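Planning & Equipment

What the Second Gripper Costs

By the Equipment Desk
3 June 2020

511 shares | 8 comments

When Welliter set out to buy its first picking cell, the request that went to the finance office was one page long. It listed an arm, a controller, a stand and a line marked "tooling," with a figure beside it that had been copied from a brochure. The arm arrived in April. The tooling line had been spent twice over by then, and the cell had not yet packed a box.

Welliter handles returns for small retailers out of a former hosiery mill in Trallcombe. The building went up in 1898 and the floors are not level. Most of what comes through the door is soft: toys, slippers, cushions, travel pillows. The company wanted a machine that could lift one item out of a tray, turn it so a label could be read, and set it down in the right carton. On paper this is an easy job. In a budget it is a hard one, and the trouble is nearly always at the end of the arm.

The firm asked for quotes from two integrators, Revell and Bạch. Revell priced a full cell with a suction tool. Bạch priced a smaller arm and a two-finger gripper, and put a separate line in the quote for handling trials before any hardware was ordered. Welliter went with Revell, whose total was lower. The suction cups that had worked well on boxed goods in the demonstration would not hold on to fleece. A second tool had to be found, and with it a new mount, new cabling and more hours from the programmer.

The company has since gone back to Bạch for the trials it skipped the first time. They are done by hand. A person works a gripper through the same pick over and over with real stock, and the results decide what gets bought. The hours are billed by the day and there is no arm to pay for while it goes on.

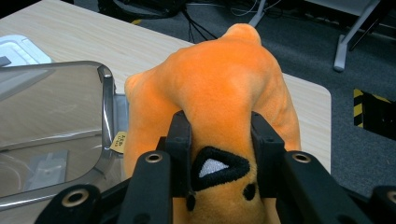
Trials of this kind should be the first line in any tooling budget, and they should use the awkward stock. A bottle or a carton has sides a planner can measure. An orange plush toy with a lumpy outline has nothing flat to take hold of, and two squared black fingers pinching it near the lower middle leave a large bulge of fuzzy fabric on either side. That width matters to the budget. A tray or carton sized to the grip point will be too small for the item, and cartons are bought by the pallet. Measure the goods at their widest while they are being held, and give those numbers to whoever is ordering the packaging.

Welliter now plans on 10 items for each trial, picked by the people on the returns floor. They know which goods are a nuisance. The first list drawn up in the office was all bestsellers, and it missed the long-haired toys and anything with a loose tag.

Fingers wear, and pads wear faster. A quote should say what a replacement set costs, how long delivery takes and whether a floor worker can fit it with ordinary tools. Revell's quote gave a price for the gripper as a whole and none for the parts. Welliter found out when it tried to order a single finger and was offered a complete unit. It now keeps one spare set on the shelf for every tool in use and counts it as part of the purchase price.

Then there is the room. Cable runs, floor markings, guarding and a level base for the stand all cost money, and they often fall between the integrator's quote and the building budget. At Trallcombe the leveling work alone took eight working days, during which nothing else could be installed. The company had booked the programmer for the same period and paid for the time anyway.

For a buyer starting from scratch, the order of spending that Welliter has settled on is simple enough. Pay for hand trials first. Choose the gripper from the results. Size the arm to the gripper plus the heaviest item, with some margin, and only then ask for a price on the cell. Hold back a sum for a second tool, in its own line, and do not let it be folded into contingency, where it will go on electrical work.

The company expects to submit its request for a second cell after the current trials are finished. The draft runs to four pages. The tooling section takes up two of them.

Filed under: Budgeting, Grippers, Warehouse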